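Visit report: Joveck furnished rooms, bedding and garment handling
Hamish Galbraith

Joveck lets furnished rooms on short contracts and keeps one of them made up as a practice room for its housekeeping staff. I went with Zyanya Medrano, who wanted to compare their folding method with the one we use at Feltier. The bedroom took up most of the morning and most of these notes. 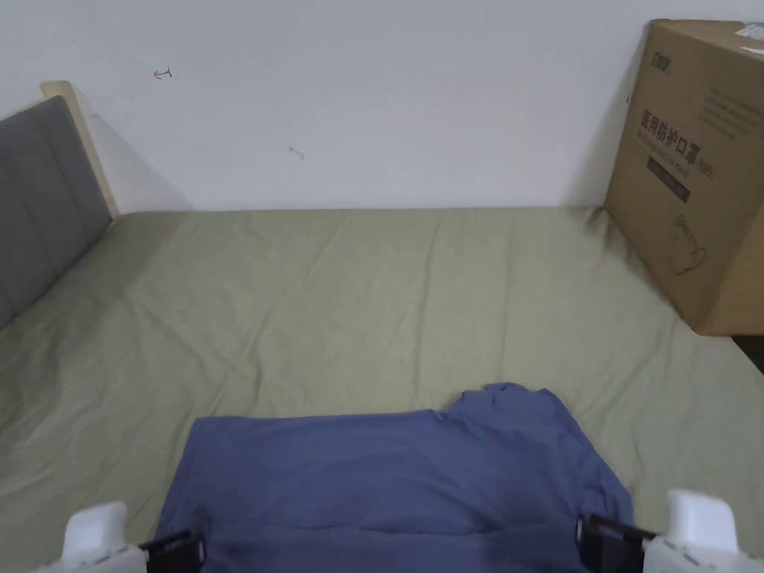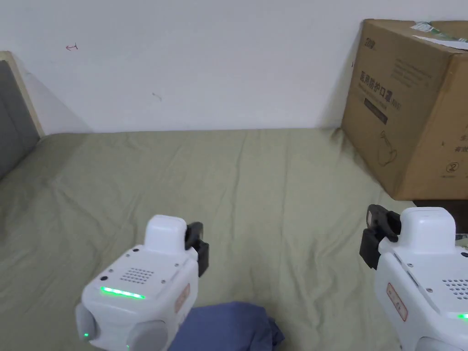 Page last changed: 11 Apr 2021

The bed

The bed stands against a plain white wall. It has a light wooden frame at the head with a dark grey padded panel set into it, stitched in vertical channels. Vertical channels collect less dust than a buttoned panel, and Joveck cleans them with a narrow nozzle from top to bottom.

The fitted sheet is sage green. Gumaro Ventura, who runs the room, told us that white was dropped in October after too many sheets came back from the laundry grey. The green hides ordinary wear well. It does not hide creases. Soft folds run across the middle of the bed and there are small ripples at the far edge, where the sheet meets the wall. Ventura does not iron fitted sheets and does not expect his staff to. His rule is that the corners must be seated and the long side tucked; wrinkles on the top surface are left for the cover to deal with.

I asked about the wall side. With the bed tight to the wall, the far edge can only be tucked by kneeling on the mattress or pulling the bed out. Joveck pulls it out once per change of tenant and otherwise leaves it alone. We do the same at Feltier, with the same result.

Folding on the bed

Garments left behind by tenants, and staff uniforms, are folded on the bed. There is no folding table in the room. The bed is lower than a table and softer, and both matter. A T-shirt laid on a mattress sinks slightly and the sheet moves with it, so that a hard pull on the hem drags a ridge into the sheet. The method taught is therefore to lift and place:

Find both shoulder seams first, whatever state the shirt is in.
Lift clear of the sheet and let the body hang.
Lay down from the hem towards the collar.
Smooth outwards from the centre with a flat hand.
Fold the sides in, then the length in thirds.

The blue T-shirt is a fair test of it. The fabric bunches easily, and a crumpled shirt gives few clues as to which edge is which. Medrano found the collar quicker by feeling for the ribbing than by looking. Refugio Bautista, who teaches the evening group, prefers to start from the hem because it is the longest straight edge. They did not agree and I have recorded both.

Folded width is fixed by the Manríquez shelf units in the store, which take two stacks side by side. A shirt folded too wide overlaps its neighbour and the whole stack has to come out. Stacks are limited to 15 shirts.

Boxes

A large brown cardboard box stands at the right-hand end of the bed, against the wall. It is printed 医用防护口罩, medical protective masks, with a line drawing of a mask lower down. Joveck reuses cartons of this kind for moving linen between buildings. They are light, but the printing causes trouble in the store, where a carton is read by its print before anyone looks for a label. Colton Bergeron has proposed a plain label on two faces of every reused carton. I would add a third on the lid.

I would also keep cartons off made beds. Corrugated board sheds fibre and the base picks up grit from the floor. A folding luggage stand would do, and Joveck already owns several made by Holitz.

Stock

The linen store holds 168 fitted sheets in the one colour and 100 pillowcases. The ratio seemed low on pillowcases and Ventura agreed. Each sheet has a number inked on the care label; the highest in use is 3959, the series having been continued from the previous contractor.

Points to take back

Try the lift-and-place method with our own uniforms, on a bed and on a table.
Ask the laundry for a price on coloured sheets.
Touch up the wall marks in our own rooms. The practice room has two small ones above the bed, and a scribble on white paint draws the eye more than any crease does.
Send Bautista our folding sheet, as promised.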